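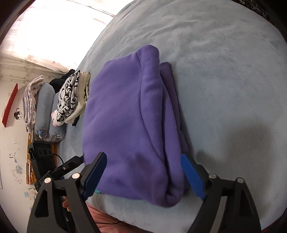 1/ Our small paper on folding clothes was accepted on Thursday, so I can finally write about it. Short thread. The question: how much does the order of folds matter when a policy learns from human demonstrations?

2/ Most of the earlier work we compared with uses T-shirts on a bare table. We wanted thick clothes on soft bedding, because that is what people have at home. Zofia Sadowski and I collected 3,149 folds in 34 bedrooms.

3/ The method is simple. We label each demonstration by which part was folded first: sleeve, hood or hem. Then we train one policy per order, and one policy on everything mixed together.

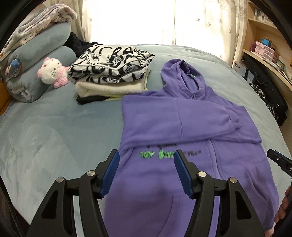

4/ Sleeve-first was the best order for us. With a thick garment the first fold makes a raised band, and the policy must then grasp near it without pulling it open. The purple hoodie is a good case: one long sleeve already lies across the chest, the layers stand up there, and the zipper runs on a diagonal. The zipper was harder for us than the hood.

5/ Result: sleeve-first policy, 81 percent complete folds on garments it did not see in training. The mixed policy was clearly lower, even with more data. I did not expect this and I ran it again before I told Zofia.

6/ A limit I want to say clearly — we tested on 6 garment types only, and all of them are tops. Trousers may be a different story.

7/ Wanda Tomaszewski asked if the order labels can be found automatically. We tried clustering on the gripper path. It works for hoods, and badly for hems.

8/ Code and labels will be online in November, under the name Dodum. If you fold in some strange order at home, please write to me, I would like to hear it.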